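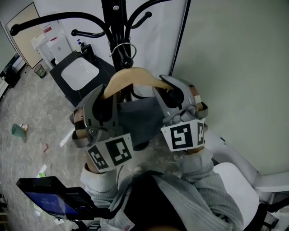
How do you teach a robot to hang up a coat hanger without using the robot?

You get a person to do it instead, holding a pair of grippers shaped like the robot's own hands, and you record every movement they make. The robot learns from the recordings later on.

Print this page | E-mail this to a friend

I'd read a bit about this before I went, but I wasn't ready for how ordinary the open day at Nitora would feel. I'd half expected glass walls and people in white coats. What I got was a plain room up a flight of stairs, a cup of very strong tea and a chat with Shufen Jin, who runs the project they call Flatanex and talks even faster than I do (quite a feat, my sister would say).

The idea is lovely and simple. Driving a robot arm from a distance is slow work, and people get tired and cross doing it. Give the same people hand-held grippers and they're off! The black and white square patterns on the cuffs are there so the software can work out where each gripper is, and cameras pick up the rest. Shufen says a newcomer gets the hang of it in ten minutes or so (pun hers, and she was very pleased with it).

The hanger task is harder than it sounds, because both hands have to move together and the hook has to go over something narrow. They had collected 1,749 goes at it by December, and threw out 200 where the tracking had slipped. I asked whether those were wasted and she pulled a face — some of them, apparently, were the best hanging anyone had done all week. 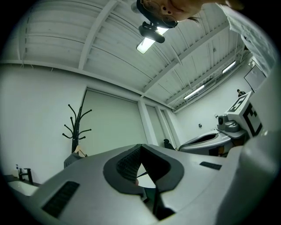

Then there's the question of how many goes you need. The team trained one version on 1,440 of the good ones and another on a much smaller pile, taken from as many different people as they could find. The second did nearly as well on coat racks it had never met, so variety seems to count for more than they'd guessed. Shufen was careful about this, mind you. It's one task and one kind of robot, and she wants to try it with jackets on the hangers before she says anything louder.

A chap behind me asked about Sorkex, who are trying much the same thing with gloves, and we had a good ten minutes on whether gloves or grippers are better. I lost the thread somewhere around finger joints, but I did gather that grippers win on one point: the person can only do what the robot's hand could do, so there's no translating to be done afterwards.

I came away with a leaflet, a biro and a strange new respect for my own wardrobe. The next visit is already full, but they keep a waiting list, and you can put your name down at the front desk.

Print | E-mail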